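Démos à la pince portable : mon score s'effondre dès que les objets sont en tas, normal ?
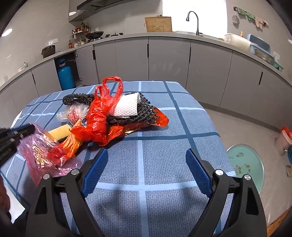
Le contexte
posté par kunadska_lab, le 12/2/20

Bonjour à tous, je bosse sur l'apprentissage par imitation avec une pince tenue à la main (mâchoires noires, patins bleus texturés) et je sèche un peu. L'idée, c'est d'enregistrer des gestes de rangement dans de vraies cuisines, puis d'entraîner une politique qui tourne ensuite sur le bras. J'ai 409 démos en tout. Sur des objets isolés, franchement, ça marche super bien !

Le problème, c'est la table en vrac : un sac plastique rouge chiffonné avec ses anses en l'air, une éponge jaune et verte, un emballage de snack brillant coincé sous une bande sombre à picots... Là, la politique hésite, referme à côté, recommence. J'ai doublé la durée d'entraînement et je n'ai rien gagné. Dans l'article de Stomeo ils parlent d'un simple recadrage de l'image et basta. Est-ce que je dois refaire toutes mes démos, ou bien c'est ma méthode d'évaluation qui est bancale ? Je fais 14 essais par configuration, en remettant le tas à peu près pareil à chaque fois.

brolton_44

Salut ! J'ai eu exactement le même souci au printemps (enfin, en avril) et j'ai perdu un temps fou à toucher au réseau alors que ça venait des données. Regarde dans quel ordre tu prends les objets. Moi je commençais tantôt par le sac, tantôt par l'éponge, selon l'humeur, et la politique apprenait une espèce de moyenne qui visait entre les deux. J'ai refait 300 démos avec une règle bête – toujours l'objet le plus dégagé d'abord – et les hésitations ont nettement baissé. Pas besoin de jeter les anciennes, garde celles qui respectent déjà la règle.

Pour les sacs plastique, vise les anses quand elles dépassent. Le reste se déforme trop et la pince se referme sur du vide.

tof_du_56

Faut plus de démos, c'est tout. Avec 700 tu seras tranquille.

kang-atelier

Pas d'accord avec le message du dessus, si l'ordre est incohérent tu vas juste empiler du bruit. Par contre je regarderais aussi ton évaluation. 14 essais sur un seul arrangement, ça te dit si la politique connaît ce tas-là, pas si elle sait trier un tas. Change la disposition entre les essais, note-la avec une photo, et rejoue les mêmes dispositions pour chaque version du modèle, sinon tu compares des choux et des carottes.

Et sépare les échecs : mauvaise cible, bonne cible mais prise ratée, objet lâché en route. Chez nous presque tout tombait dans la première case, ce qui va plutôt dans le sens de brolton_44. Le recadrage, je l'ai essayé aussi, ça aide un peu quand le fond est chargé (plan de travail, placards, torchons au mur) mais ça ne règle pas le choix de l'objet. Tu nous diras ce que donne le tri de tes échecs ?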